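Sorting, Settling, Starting Again: an interview with Hường Bùi

Hường Bùi joined the Cololari Early Learning Service in April as its lead for materials and play provision. Her responsibilities cover the choice, storage and upkeep of everything that children handle in the service's 16 rooms, from jigsaws to sand trays. She met Đức Khúc of the staff bulletin on 21st September in the Kadrić Building, where the materials workshop now has its permanent home.

The workshop holds a catalogue of 107 sets, each of which may be borrowed by room leaders for a period of two weeks. Ms Bùi explained that the catalogue had been her first task on appointment. "We had a great many good things and no reliable list of them," she said. "A room leader would order a new set of blocks while a perfectly sound one sat in a cupboard on the floor above. I wanted people to be able to ask for a thing by name and have it the same week."

Asked which set was borrowed most often, she named the shape blocks without hesitation. They are bright, simple and light enough for a small child to move with confidence. Staff tend to introduce them at a table, and Ms Bùi has encouraged the use of a plain board as the working area. She described a wide piece of pale maple as the best surface the workshop has. "A child can see where the activity begins and ends. The grain is quiet, and the colours stand out well against it. It has a few knots, and the children do find those. One boy placed every cylinder he was given on a knot, and I saw no reason to stop him."

The bulletin asked how an activity of this kind is set out. Ms Bùi replied that adults generally wish to tip the blocks into the middle and wait, and that she advises against it. Her own preference is to group the blocks by colour and to leave clear space between the groups, so that a child arriving at the table meets an order already made and may decide what to do with it. The blue cube and the blue triangular prism, for instance, may go side by side at a far corner, while the green star and the green cylinder are kept together nearer to the child. "The pair shares a colour and differs in shape," she said. "That gives the child two ways of sorting from the outset. Some will keep the colours together all morning. Others will look at the star, look at everything else, and begin again on different terms."

She added that the star is a favourite and that it is usually the first block to go missing. The workshop keeps spare stars in a labelled tin for this purpose. Room leaders are asked to report a loss on the return slip and are not charged for it. 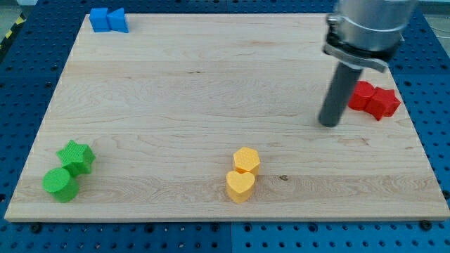
Care and return of the sets

Ms Bùi was firm on the matter of cleaning. Blocks are to be wiped with a damp cloth and left to air before they are put away, and no set should be returned in a carrier bag. Each has its own lidded box, supplied by Fulutik, with the contents written on the inside of the lid. "I would prefer to receive a box a day late and complete," she said, "than to receive it on time and spend the afternoon telephoning."

Boards are treated separately. They are brushed and dried, and then stored flat. Two were lost last winter after being left upright beside a radiator, and the replacement of a warped board is a considerable expense for a small budget. The service has since agreed terms with Bristard for the repair of wooden items, and over 8 pieces have been sent for attention under that arrangement.

On the question of training, Ms Bùi confirmed that a short session on setting out table activities will be offered to all new staff. It will last one hour and will be held in the workshop itself, so that participants may handle the materials. She was asked whether experienced colleagues would also be welcome. "Certainly. I have been laying out blocks for most of my working life, and I still get the spacing wrong when I am in a hurry."

Requests for loans should be made to the workshop in writing by noon on the day before collection. The current catalogue is available at the reception desk of the Kadrić Building, and a printed copy will be sent to each room leader with the next bulletin.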